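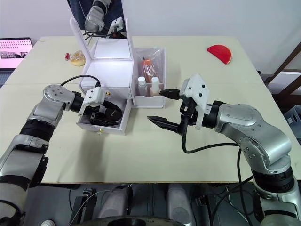
Já andava há meses a prometer a mim mesma que ia à Stostard, e este ano lá fui. Para quem não conhece, é uma feira de software para pequenos negócios, em Nomcombe, num pavilhão que fica longe de tudo (a sério, levem sapatos confortáveis, porque da paragem do autocarro ainda é uma boa caminhada e metade é a subir). Tenho uma loja de tecidos e botões com duas funcionárias, e o meu inventário ainda vive numa folha de cálculo que só eu percebo. Fui à procura de um programa de faturação que falasse com o stock sem me obrigar a tirar um curso.

Cheguei pouco depois da abertura e a fila para as credenciais já dava a volta ao bengaleiro. O bilhete comprado pela internet não serviu para saltar fila nenhuma, fica o aviso! Lá dentro são 70 expositores, arrumados por letras, só que a letra D fica ao lado da H e o mapa impresso é o do ano passado. Andei perdida um bom bocado e acabei por entrar numa sessão sobre cópias de segurança que nem estava nos meus planos. Foi a melhor da manhã. A oradora pôs a sala toda a pensar quando é que tinha testado a última cópia, e eu fiquei a olhar para os sapatos.

A seguir fui ao stand da Frerichs, que era o meu grande objetivo. O programa é bonito, rápido, e emite a fatura em dois cliques. O problema foi quando perguntei por artigos vendidos ao metro. Mexeram, mexeram, e a solução era criar cada corte como um produto diferente. Ora, eu tenho 1000 referências só de fitas e galões, nem quero imaginar. Foram muito simpáticos, deram-me um caderno e ficaram com o meu contacto.

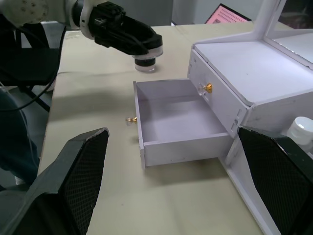
Móvel branco em miniatura, sobre o pano bege da mesa.

Almocei de pé, uma sandes de atum caríssima, encostada a uma coluna onde havia a única tomada livre do pavilhão. Se forem, levem bateria externa.

De tarde experimentei o Trerkix, de que nunca tinha ouvido falar. Visualmente é feiote, parece coisa de há dez anos, mas aceita quantidades com casas decimais e deixa importar a folha de cálculo quase como está. Pedi para ser eu a mexer e consegui registar uma venda de metro e meio de linho sem ajuda, coisa que me deixou toda contente. Paga-se por mês e a fidelização é de 24 meses, e aí torci o nariz. Perguntei se davam um período de teste mais comprido e ficaram de me responder por email. Também não percebi bem o que acontece aos meus dados se eu sair a meio, e vou insistir nisso antes de assinar seja o que for.

Saí já com os pés desfeitos, dois sacos de folhetos e uma caneta que não escreve. Para o ano volto, mas vou só de tarde e com a lista de perguntas escrita. A minha, para quem quiser copiar: vende ao metro? exporta tudo? quem atende o telefone ao sábado?

Publicado em 13/08/2019

Comentários

retrosaria_da_esquina
Uso o Trerkix na minha loja e confirmo que é feio. Os decimais funcionam bem, as devoluções é que são um castigo.

Anónimo
Obrigado pelo relato! Sabes se as sessões ficaram gravadas? Queria muito ver a das cópias de segurança.

papelaria2
O mapa errado também me apanhou, estive na letra H à espera de uma demonstração que era na D.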